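Tekus Momik: software de controlo documental e auditoria interna para laboratórios e fabricantes de dispositivos médicos

Versão atual: Momik 18
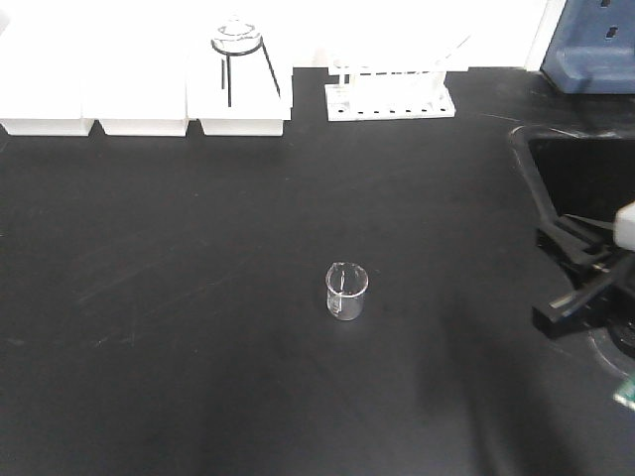
O Momik reúne num só sistema os procedimentos, registos, não conformidades e planos de auditoria de uma organização. Foi desenvolvido pela Tekus para equipas da qualidade que trabalham com requisitos regulamentares e que hoje gerem a documentação em pastas partilhadas e folhas de cálculo.

Cada documento tem um responsável, um estado e uma data de revisão. Quando a data se aproxima, o responsável recebe um aviso por correio eletrónico, por defeito com 45 dias de antecedência. O prazo pode ser alterado por tipo de documento. As versões anteriores ficam arquivadas e só podem ser consultadas por utilizadores com perfil de gestor ou auditor.

Módulos incluídos

Documentos
Redação, revisão, aprovação e distribuição. Assinatura eletrónica com dupla autenticação. Leitura obrigatória com registo por colaborador.

Não conformidades e ações corretivas
Abertura por qualquer utilizador, análise de causa, ações com prazo e verificação de eficácia. Uma ação só é encerrada por pessoa diferente da que a executou.

Auditorias
Plano anual, listas de verificação reutilizáveis, constatações ligadas diretamente ao procedimento em causa. O relatório é exportado em PDF ou DOCX.

Formação
Matriz de competências por função. Quando um procedimento muda de versão, o sistema reabre a formação de quem o utiliza.

Equipamentos (opcional)
Fichas, calibrações e certificados. Inclui a ligação ao Bellis, o nosso leitor de etiquetas. O Bellis é vendido à parte, ref. 1773.

Licenças

Momik Base: até 18 utilizadores, uma instalação.
Momik Plus: até 99 utilizadores, várias instalações, módulo Equipamentos incluído.
Para mais utilizadores, o preço é dado sob consulta.

Os utilizadores só de leitura não contam para o limite da licença.

Requisitos

Navegador atualizado (Chrome, Edge ou Firefox). Na modalidade local é necessário um servidor Windows ou Linux com 16 GB de memória. A modalidade alojada não exige instalação e as cópias de segurança são feitas todas as noites às 2h00.

Implementação

A migração dos documentos existentes é feita pela Droltunora, nossa parceira para Portugal. O trabalho começa por um levantamento da estrutura documental e termina com a validação do sistema nas instalações do cliente. O protocolo de validação é entregue em português e em inglês. A formação dos administradores dura dois dias e pode ser dada à distância.

A próxima atualização, prevista para junho, acrescenta a avaliação de fornecedores. Os clientes com contrato de manutenção ativo recebem-na sem custos.

Contacto

Demonstrações e propostas: Harish Naidu, gestor de produto. Use o formulário desta página e indique o número de utilizadores e a modalidade pretendida.

Documentos para descarregar: ficha técnica, protocolo de validação (modelo), condições de manutenção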